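Reading time: 6 min
Last updated: 12/07/2023

3. Setting and furnishings

The study looked at how small household furnishings are placed in a large shared room. Sessions took place in the main hall at Quintela, a space with an upper level behind a black metal railing and a dark staircase leading up to it. Mendes and Torres (the second and fourth authors) chose the hall for its mix of table coverings, seating, and storage.
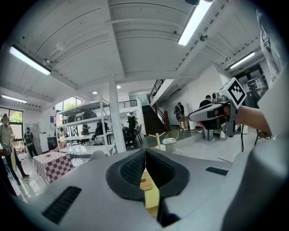
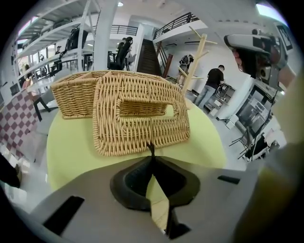 Figure 2. The hall at Quintela. First view: checkered tablecloth, shelving unit, and column. Second view: round table with two woven baskets. A wooden stand and the staircase appear in both.

3.1 Tables and containers

Tables were treated as separate work areas and named by their cloths, red-and-white checkered or pale lime green. Names based on cloth color were easier to remember than numbers, and we kept them in all written notes. The two wicker baskets on the green cloth differ in form. One is a long, low organizer with a divider inside, and the other is a rectangular tray with a cutout handle. We coded them as "organizer" and "tray."

3.2 Placement records

The full record holds 1,036 placements, of which 300 involve a basket. An entry gives the item, the surface, and the direction the longer side faced. Simiyu and Charbonneau coded 28 entries together before dividing the rest. Where they disagreed, the entry was read again by Salgado, and his code was used.

We use cookies to improve your experience. By continuing to browse, you accept our cookie policy.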